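Bin-picking cell: frequently asked questions

Flurkdale Workshop, Cell 2

These are the questions that come up most from people rostered on the cell. If yours isn't covered, ask Meifang Ren or leave a note in the logbook beside the controller.

Who is allowed to work on the cell?

Anyone who has done the Flurkdale induction can load the bin, start a run and stop one. Changing the gripper, moving the cables or editing the robot program needs a sign-off from Meifang. Mastering is done by Guillot under the service contract, and nobody else should try it.

What do I check before the first run of the day?

Walk around the cell with the drives off. Look at the clamps on the bin, the cables along the arm, the gripper fasteners and the floor inside the reach of the arm. Then switch on, enable the drives and run program 319 at reduced speed. It takes the arm through its full set of poses without picking anything. Watch the whole thing with a hand on the enabling switch. If the arm sounds different from usual, stop it and write down which pose it was in.

Why does the robot ask for a new bin calibration?

The cell compares the bin's stored position with a touch-off on two corners. If either corner is out by more than 2 mm it won't start. Usually someone has bumped the bin while loading. Loosen the clamps, push the bin back to its marks, tighten the clamps again and repeat the touch-off. If it fails a second time, leave the bin where it is and run the full calibration from the Turnau menu. Don't raise the limit. We have had one bent finger from that already.

How tight should the clamps be?

Hand tight, then a small extra squeeze. The bin wall is sheet metal and will bow if you lean on the handle, and a bowed wall fails the touch-off in much the same way as a shifted bin. Check the pads for grit before closing them.

What can I put in the bin for a test?

Anything from the test shelf. Mix the shapes and push a few items up against the walls, where picks are hardest. No glass, nothing with liquid in it, no loose blades. Nothing heavier than the rated load written on the gripper sheet. If you bring something from home, show it to Meifang first.

The gripper drops parts. Where do I start?

Start with the finger pads. Wipe them with a lint-free cloth and isopropyl alcohol and look for a shiny patch, which means the rubber has worn smooth. If the pads are good, check supply pressure at the regulator, then the fittings at the gripper. Push each hose in firmly and tug it back gently. A hose that comes out in your hand should be trimmed square and refitted. If the pick still fails, the trouble is probably in the grasp settings, so send the log to Ledasden support and carry on with another program.

How should the cables be routed to the gripper?
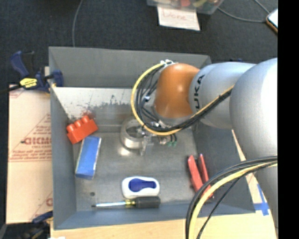
Cable routing causes more downtime on this cell than anything else, so take your time over it. Every cable needs enough slack for the wrist to turn to both ends of its travel, and it needs to come back to the same place each time. Fix the bundle at the joint first and work towards the gripper. Use the yellow cable's wide loop around the orange joint cover as your guide: the thin black cables follow it on the inner side, with a small pale tie around some of the strands partway down. Don't pull that kind of loop tight to tidy it. Cable left too long is a problem as well, as it can drag over the bin wall or catch on a tool standing up in the corner. After any change, jog the wrist slowly both ways and watch the bundle at the fitting, the tie and the gripper end.

How often are the ties replaced?

Every 23 running days, or sooner if one has gone brittle. Cut the old tie with flush cutters, facing the cut away from the cables. Snug the new one by hand – never with the tensioning gun. Trim the tail flat.

Can I run the cell alone on a Sunday?

No. There must be a second inducted person in the building whenever the drives are on. Loading and cleaning with the isolator locked off is fine.

Where do used parts go?

Worn pads and cut hose go in the tray under the bench until they have been entered in the logbook. After that they can be thrown out. Keep any broken connector, labelled with the cable it came from, for Guillot to look at on the next visit.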